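Tues, ad load tests, notebook cont.

Picked up where Monday's page stops. Question is still the same one – how many ad breaks per hour can the cheap tier carry before people quit the episode. Sales wants more inventory, product wants fewer breaks, we get to be in the middle with the test bench.

Bench setup today: nine playback clients, all on the Esora build from this morning. Two of them kept dropping the ad marker at the first act break. Rebooted, same. Swapped the manifest for the older one and the markers came back, so it's the new packager. Told Rodel. He had a ticket open already and hadn't linked it to ours.

Test title is the Trundomholm pilot again. Everyone is sick of it, but the act breaks are clean and we have rights to chop it up. Montserrat asked if we could use something with subtitles next time. Yes. Need to ask licensing which ones.

Break patterns run so far
A – one long pod up front, nothing after
B – short pod up front, short pod at the midpoint
C – three short pods, spaced by the scene detector
D – same as C but spaced by hand (Meron did the marks)

A is ugly on paper and fine in practice. Panel people grumble in the first minute and then forget it. B is what the Stustetti people run now and what they'd like us to bless. C is where the trouble is. Scene detector put a break in the middle of a phone call, twice. Meron's hand marks for D fixed both but it took her most of the morning for one episode, so not a thing we can do for a catalog.

Frequency cap still broken or half broken. Set to 2 per viewer per session. Client 4 played the same detergent spot in every pod. Looks like the cap resets when the session token refreshes, and the token refreshes at 20 minutes, so on anything longer than a sitcom the cap is basically decoration. Casimiro says the token thing is by design and the ad server should key off the profile id instead. Ad server people will say the opposite. Want both of them in the same call before anyone writes code.

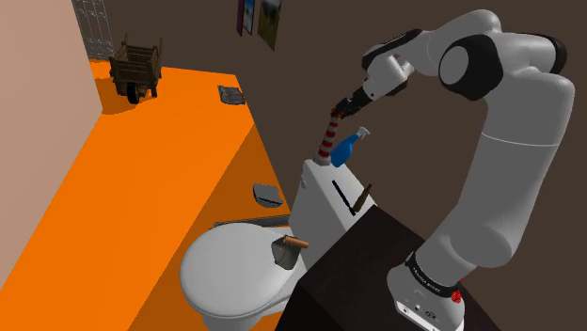 Robot arm and striped lighthouse, simulated bathroom.

Afternoon. Slate problem. When a pod doesn't fill we show the "we'll be right back" card and it just sits there. Longest one I logged ran the whole 60 seconds with no sound. That reads as a frozen app, and two panel people did force-close. Options:

– cut back to content early if nothing comes in (player team says possible, needs a seek that doesnt glitch the audio)
– fill with house promos, which marketing would love
– put a countdown on the slate

I like the first. Countdown is the cheapest and will probably win. Aileen mocked one up over lunch and it looks decent, small number in the corner, no spinning thing.

Loudness: ads still come in hotter than the show. Worst offender is the Echevarría spot, you jump for the remote every time. Normalizing at ingest is supposed to catch this. Checked the ingest log and that file skipped the step, it was uploaded by hand through the side door. Asked for re-ingest. Also asked who still has side door access and got a long list back. Separate fight.

Talked to Montserrat about the panel questionaire. Question 6 asks "were the ads annoying", everyone says yes, tells us nothing. Changing it to whether they remember where the breaks fell. If they can't place them the spacing is probably OK. She'll redo the form tonight, I owe her the list of break times per pattern.

Numbers for pattern B look better than last round but the panel is smaller and two of them had already seen the pilot, so don't quote this upstairs. Casimiro, that means you. Will rerun with fresh people.

Pause ads: parked. Rodel has a version that puts a still up after you pause, works on TV, covers the scrub bar on tablets. Not looking at it till the cap is sorted.

Left to do
– break times to Montserrat
– call w/ Casimiro + ad server on token vs profile id
– pin clients to the old packager until Rodel's fix lands
– slate: ask player team what the early return costs
– ask licensing about subtitled titles
– rerun C with the detector threshold turned up, see if it still lands on the phone call
– label the HDMI cables, please, somebody took the good one off client 7 again

Bench left running overnight on pattern D, logging to the shared drive. Don't power cycle it.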